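Checking and Resetting Tire Pressure on the Voltier Hatchback

The tire monitor in the Voltier reads wheel speed, with no sensor inside the tire. It compares the four wheels against a stored value, so the value must be stored again each time air is added or tires are rotated. Check pressures monthly, with the tires cold. Cold means the car has been parked for three hours or driven less than a mile.

You need a gauge that reads to at least 100 psi, an air source, and a cloth for the valve stems.

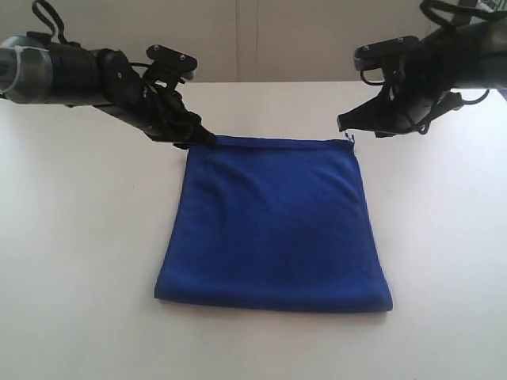
Blue towel, folded.

Checking the pressure

1. Park on level ground and set the parking brake.
2. Read the placard on the driver's door pillar. Do not use the number on the tire sidewall. That number is the maximum for the tire.
3. Wipe the valve stem and remove the cap.
4. Press the gauge straight onto the valve until the hissing stops. Read it twice. If the two readings differ, seat the gauge again.
5. Add air in short bursts. A portable inflator such as the Lorkico plugs into the 12-volt outlet in the cargo area. Run the engine if it will be in use for more than 11 minutes.
6. Replace the cap and move to the next wheel.

The compact spare is filled to a higher pressure than the road tires. Its figure is on the same placard.
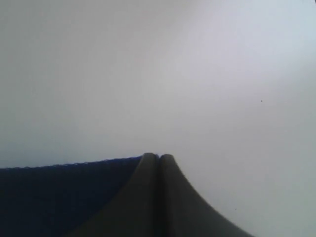
Gripper fingers, closed, against a pale gray surface.

Resetting the monitor

Switch the ignition on with the car stopped. Open Vehicle, then Tires, and hold Store until the display confirms. Learning takes about 100 miles of mixed driving, and the warning is less sensitive until then. Cars with the older Pearce dash unit have no Tires menu. On those, hold the button left of the steering column until the lamp blinks.

If the lamp returns within a day, check all four tires again before repeating the reset. A slow leak at the valve core is common on cars with Hestier alloy wheels. Put soapy water on the stem and watch for bubbles.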